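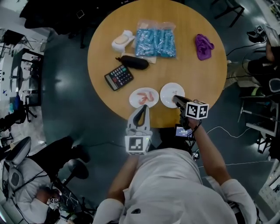 Raluca Cozma wants to know if you have to be a good cook to sign up, and if the whole thing is going to be eels and calf's feet. No to the first one! On the second, there is one eel recipe, I have read it many times, and I'm leaving it for another year.

Okay, let me back up for anyone who didn't come to the talk in February. I'm looking for 18 people in and near Radgate to cook from a very old household book with me and write down how it goes. The book is a handwritten recipe collection dated 1677 on the inside cover, and it came to me by way of my aunt, who bought a box of mixed papers for the sake of a map and didn't want the rest. I've been typing it up in the evenings. My typed version is finally good enough to cook from (mostly, there are a few words I still go back and forth on), and now I need other people's kitchens.

I've tried plenty of these recipes by myself, and the trouble is that I already know what I think they mean. When the book says "a good handful of currants" I reach in with my own hand and never think about it. When it says "bake it till it be enough" I take it out when it looks like my mother's. I'd love to see what a stranger does with the same line. If two of you make the same seed cake and one comes out flat and chewy and the other one goes up like a hat, I want both cakes in the notes.

What you'd be doing

You pick five recipes from a list I'll send you. You cook each one at home, in your own time, with your own pots. You fill in a two-page sheet for each: what you bought, what you swapped, where you got stuck, how long it took, what the people eating it said. Please don't be polite on the sheets. My brother-in-law wrote "tastes like a candle" about the almond milk pudding and that was more use to me than all the nice comments put together, since it made me go back and check how much rosewater I'd put in. (Way too much. I had read a spoon as a cup.)

Then we all meet up and eat. That's the first get-together on Sat 10 August, at noon, in the back garden at Inga, the cafe by the old bus depot, and if it rains we'll squeeze in by the counter. Everybody brings one dish from their list, cold or easy to warm up. There's one oven and I've promised not to hog it. Katia Amato runs the kitchen there and has asked that nothing arrive half raw, which I think is fair.

Who I'm looking for

Anybody over sixteen, really. I'd like some people who bake all the time and some who mostly make pasta. I'd be thrilled to have a few who grew up with food that uses rosewater, mace, sour grape juice, barberries and so on, because I did, and I keep finding things in this book that my grandmother would have nodded at. There's a chicken dish with dried plums that I could have eaten at her table. Afshin Kazemi made it for his kids and they asked for it again, so there's at least one keeper in there!

You don't need to be able to read the old handwriting. If you'd like to learn, say so on your note, and I'll send you some page scans along with the typed copy. It's slow going at first and then one night the letters kind of click. The writer's s and f are a nightmare and she (I think she, there's a bit about lying-in that makes me think so) spells butter four ways on one page.

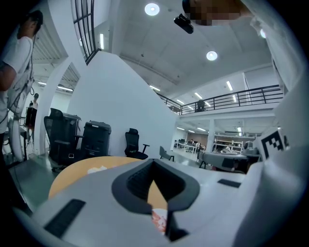

Money, because people always ask and I'd rather say it up front. I can't pay anyone for their time. There is a small grocery fund, enough to give each cook five dollars a recipe, and you get it by dropping your receipts in an envelope and handing it to me. I know that won't cover saffron. Please skip the saffron recipes unless you've already got some in the drawer. I also have a big jar of whole mace and more nutmegs than any household needs, and I'm happy to portion those out. Come by and take some, they make my whole pantry smell.

Allergies and diets: there's a lot of butter, a lot of egg, a great deal of almond. If that's a problem, tell me and I'll build you a list that works. The fast-day section is mostly meatless and has some of the best things in it, including a spinach tart with sugar that sounds wrong and that I now make whenever I have people over. Nothing medical, by the way. The back third of the book is remedies and we are not touching those, however much Oda Söderlund begs me to let her try the one with the snails.

What happens with your notes

I'm putting the typed recipes and everybody's sheets together into a spiral-bound booklet. The print shop, Dollell, is doing it at a price I can live with, and every cook gets a copy. Your name goes in if you want it in. If you'd prefer to be "a cook from the north side" then that's how you'll appear. I may quote you on the failures, so if there's a disaster you want kept out of print, mark it at the top of the sheet and I'll leave it alone.

How to sign up

Send me a note through the Idside neighborhood board (look for the post called Old Book, New Cooks) or leave a slip in the tin by the register at Inga. Tell me:

your name and the best way to reach you

how often you cook, in a sentence or so

anything you can't or won't eat

what kind of oven you've got, gas or electric, and if it runs hot

one dish you make without looking anything up

That last one is mostly because I'm nosy, but it does help me match people to recipes. Someone who makes bread by feel is going to get the French rolls, which have no amounts at all for the liquid and have beaten me every time.

If more people write than I have room for, I'll start a second list and those folks can still come to the lunch and eat. Couples and roommates can share one place and cook together, just send one note between you. Kids can help with anything that doesn't involve hot sugar.

Oh, and if you have a big mortar and pestle that you don't mind lending, would you put that in your note too? Mine has a crack down the side and the marzipan needs a real one.

Nasrin Kordestani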